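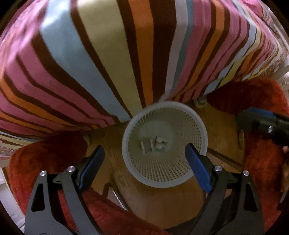 Divina told her on the phone that a house with one renter in it was still a house, and that she should stop talking about selling.

"I'm not talking about selling," Genowefa said. "I'm talking about the stairs."

"You brought up the stairs in August. Then you brought up the man from Tredach."

"He only came to look."

"They all only come to look," Divina said, and then her soup was boiling over and she had to go.

Genowefa put the phone back on its hook and stood in the kitchen. It was May 2020 and the kitchen was very clean. She had washed the insides of the cupboards. She had taken the labels off the spice jars and written new ones, and then she had not liked her handwriting and had written them again.

The renter was Wilfredo Agbayani. He had the back bedroom upstairs and had taken it for 4 months, to be near the Voltari plant while they trained him on the night line. The plant had shut in the spring. He had stayed on, paying the same rent on the first, in an envelope under the sugar bowl. He slept until noon out of habit, though there was no night line to sleep off, and she could hear when he got up because the third board from his door gave a knock.

At noon the board knocked. He came down in his socks and asked if she wanted anything from the store.

"Flour, if they have it."

"They won't have it."

"Then onions."

He wrote onions on the back of his hand. She had seen him write other things there, phone numbers mostly, and once the name Lumbao, which he said was the street where his aunt used to live. He had wanted to remember to look it up on a map. She had asked him if he found it, and he said yes, but the house was a parking lot.

While he was out she counted the money in the tin. It came to 1000 dollars and some coins. The roof man had asked for more than that, and he had asked for it in person, standing in her yard with his hat on. She put the lid back and set the tin behind the oatmeal.

The number on the house was 1718. Her husband had painted it on a board himself, and the second 1 leaned. People used to call it the leaning house, although the house was straight. When the Tredach man came he wrote the number on his pad and said it had a lot of character. He meant the house. He said families were looking for character. He had also opened the closet under the stairs without asking, and she still thought about that.

Wilfredo came back with onions, a can of peaches and no flour. He washed his hands for a long time at the sink. Then he sat down across from her, which he did not usually do.

"They called me," he said. "The plant. They're opening one line."

"Nights?"

"Nights. Over in Clavow, though. They're moving it."

Clavow was 10 miles past the river. There was one bus and it had stopped running.

"Well," she said. "You'll want to be closer."

"I thought I would ask about your car."

She looked at him. The car had been in the garage under a sheet since her husband died. Efren Rivera from next door came over and started it once a month — he said a car would forget how, otherwise — and then turned it off again and went home.

"It's green," she said. She did not know why she said that.

"I could pay for it along with the room. By the month. And I'd take you places when I'm up."

"I don't go places."

"To the store, then. You could pick out your own onions."

She took one out of the bag and pressed it with her thumb. It was soft on one side. She got up and put it on the windowsill by itself, and put the rest in the basket.

"The brakes need looking at," she said. "Efren will know somebody."

He nodded and wrote brakes on his hand, under onions. Then he opened the peaches, and she got down two bowls.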